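Our group picked paper. It started as a small question in October, when the papermaking unit gave us each a stack of recycled sheets and half of them dried as wavy as potato chips. We wanted to know why some sheets stay flat and others buckle, and what a person working at a kitchen counter can do about it. It ended up taking over our whole winter, and we loved it!

## What we wanted to find out

1. Does the kind of pulp change how much a sheet wrinkles while it dries?
2. Does pressing time matter more than the pulp does?
3. Can a wrinkled sheet be flattened later without making it weaker?

## Background

Paper is a mat of plant fibers that have been soaked, beaten and drained. When the mat dries, the fibers shrink, mostly across their width and hardly at all along their length. If the fibers lie every which way, the shrinking more or less evens out. If one edge dries first, that edge pulls tight while the middle is still soft, and the sheet has nowhere to go but up. The word for this is cockling, and once you know it you start seeing it everywhere: on watercolor paintings, on library books that have been left in a damp car, on the posters in our own hallway.

Cloth does something a bit like it. A sheet spread over a table keeps soft folds from wherever it was creased before, and low light from the side makes even tiny ones show up. We used the same trick with a desk lamp to find shallow ripples in our paper that we couldn't see from straight above.

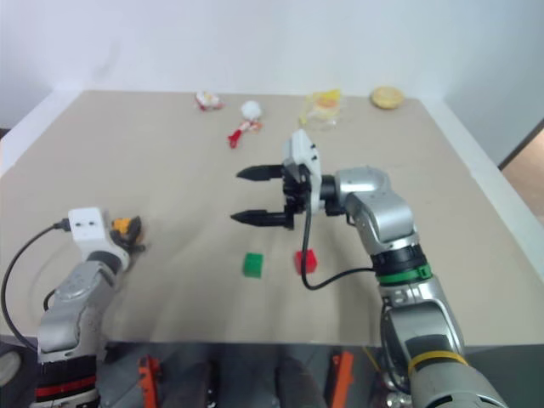 *Figure 1. Soft shadows and faint creases across a light tan table surface.*

Side lighting turned out to be our best tool, and it cost nothing. We turned off the ceiling lights, set the lamp low at one end of the bench, and slid each sheet through the beam. Flat sheets looked like one even tone. Cockled sheets looked like a map of the moon — hills, valleys and all.

## Materials

We made three pulps. The first was copier paper from the recycling bin at Hutley. The second was cotton linter, which we bought as dry sheets and tore up by hand (this takes forever, so put on music). The third was a mix we called Grollia, half cotton and half dried grass clippings cooked in washing soda. Grollia smells like a wet lawn and comes out a lovely dull green.

We built the mold and deckle from scrap pine and window screen, and named it the Collet. We also wrote a spreadsheet, the Pondex, to keep the score of every sheet. Each one got a flatness score from 0 to 10, with 10 meaning no ripples at all under the lamp.

## Method

We pulled 144 sheets in all. Each pulp was split into three batches:

- no pressing, dried on a rack
- pressed for 2 hours under bricks, then dried on a rack
- pressed overnight, then dried between blotters with the bricks still on

All of the sheets dried in the same room with the fan off. Two of us scored every sheet separately and we averaged the scores. If we were more than two points apart, we looked at it again together, which led to some very serious arguments about what counts as a ripple.

## Results

We had to throw out a few sheets that tore coming off the felt, most of them Grollia. The rest gave us a clear pattern. Unpressed sheets were the wavy ones no matter what they were made of. The short press helped cotton a lot and copier pulp only a little. Drying under weight beat everything, and over 93 percent of those sheets scored an eight or better.

The surprise was Grollia. We expected the grass to make it the worst of the three, but its overnight batch was nearly as flat as cotton. Our best guess is that the grass fibers are short and stiff and don't pull on each other as hard. We would need a microscope to check that, and we really want to!

For the third question, we misted some of the worst sheets and pressed them again. Most of them relaxed nicely. We tested strength by hanging washers from a clipped strip, but our clips slipped so often that we don't trust those numbers and have left them out.

## What we would change

The room got drier once the heat came on, so our later batches may have dried faster than the early ones. Next time we would log the humidity every day. We would also cut our blotters bigger than the sheets — ours were exactly the same size, and the edges curled wherever they didn't line up.

The finished sheets, minus the torn ones, are being sewn into notebooks. The green ones have already been claimed.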